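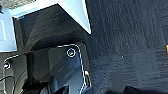 What is changing for people who rent office space in downtown Barndale?

Starting in December, owners of downtown buildings can rent upper-floor offices by the month without applying for a change of use each time a new tenant moves in. One permit will cover the whole floor for three years.

Barndale makes it easier to rent upstairs offices

Jun 6, 2025

The Barndale city council has approved a new permit for upper-floor offices in the downtown district. The vote was six to one. The permit replaces a rule that treated every new tenant as a new use of the building, even when one two-person firm left and another two-person firm took the same room.

Under the old rule, an owner had to file a form, pay for an inspection, and wait for a letter before handing over the keys. Planning department records show the wait averaged 40 days last year. Owners and tenants both complained about it at two public hearings held over the winter.

The new permit costs $379 per floor and is good for three years. The fire marshal will still inspect each floor once a year. Owners have to keep a current list of tenants and send it to the city when it changes, and they can do that by email.

"The inspection is the part that matters to us, and that stays," said Jean Leckie, the city's planning director. "What goes away is doing the same paperwork over and over for a room that hasn't changed."

Leckie told the council that 23 upper floors in the district are now empty or mostly empty. Most are above shops on Canal Street and Fogh Street. Several have not had a paying tenant since the insurance offices moved out to the highway.

Who can use the permit

The permit covers general office work, which the ordinance describes as desk work, meetings, design, bookkeeping, counseling, tutoring, and similar uses. A shared break area with a sink, refrigerator, and microwave is allowed on every floor. Stoves and deep fryers are not. Medical offices, day care, and anything that involves storing chemicals still need their own approval.

Home businesses are not affected. Neither are ground-floor shops, which stay under the retail rules the council updated two years ago.

Owners can divide a floor into smaller rooms as long as the hallways and exits stay as shown on the approved plan. No single floor can have more than 50 people working on it at one time, whatever its size. The council added that limit after the fire marshal asked for it. A floor without two separate ways out will get a lower limit, to be set at the first inspection.

Rents are up to the owners. The city has no say in what they charge, and the ordinance does not require them to offer any particular length of lease. It does require that a monthly tenant get 30 days' written notice before being asked to leave.

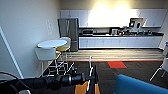 Ruairi Matheson owns two buildings on Fogh Street and spoke in favor of the change at both hearings. He said he lost three tenants last year while they waited for approval. One of them, a small payroll company, signed a lease in the next county.

"They needed a room and a phone line," Matheson said. "They couldn't wait until fall, and I couldn't tell them it would be sooner."

He plans to apply for permits on both of his buildings as soon as the forms are ready. He said he will have to replace a stair rail and some exit signs first, and he expects to do that work over the summer.

The software firm Trilleo, which rents the second floor of the old Hirketti furniture building, also sent a letter of support. The firm said it would like to sublet part of its space to smaller companies but had put the idea off because of the filing costs. Under the new rules, the building's owner holds the permit and the firm can sublet rooms with the owner's written consent.

One vote against

Council member Gavin Cruickshank voted no. He said he supports filling the empty floors but wanted the council to deal with parking first. Downtown has one public lot behind the post office and a two-hour limit on most street spaces.

"If this works the way we want it to, those people will need to park somewhere all day," Cruickshank said. "I would like to know where before we start."

He offered an amendment that would have held the permit back until a parking study was finished. It failed for lack of a second. The council then agreed to ask the public works department for a parking report, which is due before the end of the year. The report will look at longer time limits on the side streets and at whether the church lot on Mill Road could be leased on weekdays.

Two residents who live in apartments above Canal Street asked about noise and about trash. The ordinance does not set hours for office tenants, but the existing downtown noise rules apply to them. Trash from upper floors has to go in the building's own bins and can't be left in street cans. Leckie said her office would send owners a reminder along with the permit.

Sajib Thambiah, who teaches evening accounting classes in a rented room above the bakery, asked if tutors and small schools would count as offices. The city attorney said they would, as long as a class has no more than 12 students at once. Larger classes are treated as assembly use and fall under different fire rules.

What owners need to do

Forms will be posted on the city website in the fall, and paper copies will be at the front counter at city hall. Owners should be ready to turn in:

A floor plan showing rooms, hallways, and exits
Proof of insurance for the building
The date of the last fire alarm test
A list of current tenants, with a contact person for each

Floors that already have an approved office use can be moved to the new permit without a first inspection if the last one was done within the past year. Owners of those floors will still pay the full fee. A building with more than one upper floor needs a permit for each, but the floors can be inspected on the same visit.

Tenants don't have to file anything. A tenant who wants to know if a floor is covered can call the planning counter or check the list that the city will keep online. Permits must also be posted inside the street door.

The building department has one full-time inspector, Gøran Lunde. He told the council that he can handle the first round of inspections if the requests are spread over several months, and he asked owners not to wait until the last week. A part-time inspector is included in next year's draft budget, which the council has not voted on.

An information session for owners and tenants will be held in the council room before the forms come out. The date will be posted at city hall and in the public notices section of the city website. Written questions can be left at the planning counter at any time during office hours.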